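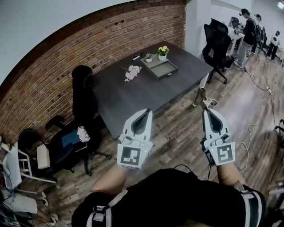
The large grey table in the middle of the room.

Vamstead Remembrance Project
Progress report to the Sleiman Fund
Thursday, September 11, 2025

The grant pays for the research and first printing of a book of names covering the families deported from the Vamstead district during the war, and for a memorial evening in the town library.

Research
Tímea Veres has finished the school registers and the trade directories. We now have 300 names with at least one confirmed address. A further 28 are known only from a transport list and have no address yet. Guangming Qin is checking spellings against the burial records, where the same surname is often written three ways. The register for the Ernedum quarter is still with the conservator and we do not expect it before October.

Relatives
Hanan Shboul has written to 12 families abroad. Seven have replied and two sent letters we had not seen before. Copies will be added to the archive once permission forms are signed.

Printing
Wamum have quoted for 1,500 copies. The price is within budget if we keep to black and white plates.

Changes to the plan
The reading by pupils has moved from spring to the memorial evening, at the school's request. Emiliano Escobar will lead the rehearsals.

Still to do
Confirm the running order. Settle the wording of the foreword. Ask for the second payment.

Samer Awad
Project lead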